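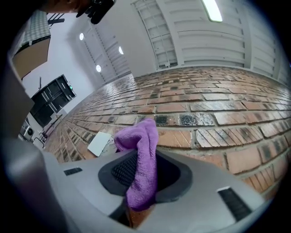 Kjell Brekke writes that his planner behaves all morning and then, some time after lunch, starts reaching for cloths a hand's width to the left of where they are. He wants to know whether to retrain. Please don't, Kjell. Retraining is what people do when they'd sooner not look at their calibration file.

A few workshop tips for cloth and other floppy things, in no order of merit.

Check the lens model first. A wide view bends straight lines, and brick paving is full of straight lines, so use it. Undistort one picture and lay a ruler along a mortar joint on the screen. If the joint still sags near the edge, so will every grasp you plan out there.

Don't let the software aim for the middle of a cloth. The middle of a crumpled microfibre is a matter of opinion. We score the folds instead and go for the highest one that isn't hard against something else.

Mask out the gripper. Ours once spent a Thursday trying to pick up its own housing, with great confidence. Draw the mask by hand, save it next to the calibration, and redraw it whenever the camera mount has been touched, including when Bendik says he only leaned on it.

Old, blotchy bricks are hard on a segmenter. Stains and shiny patches come back as objects. Raise the minimum area until the stains go away, then lower it a bit, or you'll lose small flat things like cards as well.

Cap the retries at 4. After that the planner should stop and say so in the log. Before we had a cap, one run got to 667 attempts on a single duster and wrote down every one of them, politely, as "nearly".

Stamp the pictures when they're taken, and not when they reach the planner. Half of all "drift" is a slow queue - the afternoon kind especially, when the disk is filling up. Kjell, this one's probably yours.

Keep the config in one file. Embla keeps hers in four and knows which one wins. I've asked her to write it down.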